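Visit to the Twal packing works, February

Eleven of us from the growers' association took the bus out to Twal to see where our apple crates come from. The works opens to visitors twice a year. Begoña Carrasco met us at the gate and handed out ear plugs.

The sawmill end came first. Poplar arrives as logs and is cut into boards, then stacked under a roof to dry. The yard held 3,494 crates ready for pickup on the day we came.

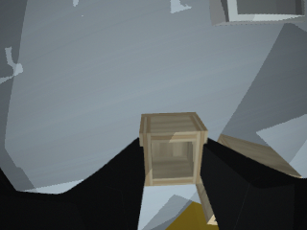 Crates fail at the corners more often than anywhere else, according to Rami Najjar, who runs the nailing line. He has tried several patterns over the years. A top that sticks out a little past the front, like the one on the small tan crate block, gives the hands something to grip but takes knocks in a truck. Growers still ask for it.

Lunch was soup and bread in the canteen – good, and plenty of it. Prices came up, as they always do. An order of 200 or more gets free delivery as far as Nistel.

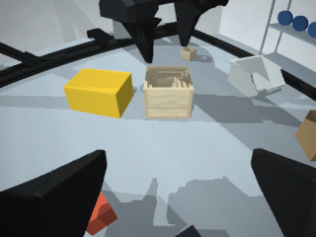
Anyone ordering less has to collect, and the loading dock closes at 5. Mansa Ametepe is putting together a joint order for the smaller orchards. Give him your numbers before the next meeting.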